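Search this site Go

Picking by subscription: what are you paying for?
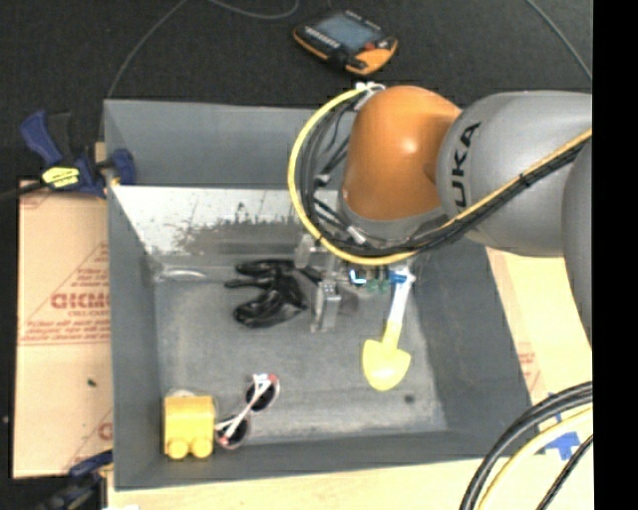

Is a bin-picking service worth the monthly fee for a small warehouse? Only if your returns look a lot like the vendor's test bin, and you should find that out before you sign anything.

I've spent a good part of February reading the offer from Grallow, who will put an arm, a gripper and a subscription to their Fokinent software on your floor and charge you by the month. The pitch is that mixed goods, the odd-shaped stuff that comes back from customers in no order at all, can be lifted out of a bin and sorted with no training on your end. You plug it in, you pay, it picks.

I have my doubts, and they start with the word "mixed". A glove, a toy shovel, a brick with studs on it and a pair of sunglasses are certainly four different problems. A crumpled glove has no fixed shape. Dark lenses are hard on a lot of depth cameras. Credit to anyone who puts those in the same bin. But there are only a handful of them on an open floor, with nothing piled on top and two fingers pointing straight down over them. The returns bins I've worked beside were full to the rim, half of it in plastic bags, with a belt wrapped around everything. A gripper that can find a shovel on bare grey floor hasn't told me much about a shovel under nine jumpers.

The brochure says Fokinent was tested on 353 items. Fine. Which ones? How many were in the bin at once? How often did a person have to reach in and sort out a jam? I wrote and asked. The answer was a friendly note and the same brochure, in a larger file.

Then there's the arm itself. It's a KUKA, and I have no quarrel with that. But you can buy or lease an arm from plenty of people, and Grallow's fee is set as though the arm were the clever part. Take it out of the sum and you're left paying for a gripper, a camera and a program that lives on somebody else's server. If Grallow folds or gets bought, I'd like to know what the program does the next morning. The contract gives you 30 days' notice. That is a short time to hire and train a packing crew.

Aliki Vasilakis runs returns at Jasell and took the trial offer last year. She was fairer about it than I would have been. "It was good at the things we were already quick at," she told me. Her staff ended up pulling the awkward items out first so the robot could get on with the rest, and she couldn't see how to put that labour in the spreadsheet. She sent it back after 23 shifts. Yorath, their nearest competitor, kept theirs, but Yorath sells boxed goods almost entirely, and a box is about the kindest thing you can hand a robot.

I'm not against the machines. Standing over a bin for eight hours is miserable on the back and I'd happily see the job go. What I object to is a price built on what the product might do in a few years, charged to people who need it to work this winter. If Grallow is sure of itself, let it charge by the successful pick, counted at the customer's site with the customer's own junk — and let the customer fill the bin. I'd sign that tomorrow. I put it to their sales desk as well, and they said they would take it back to the team.

We use cookies to remember your settings. Accept Manage

Sign up for the newsletter Your email address

Contact | Copyright, all rights reserved | Back to top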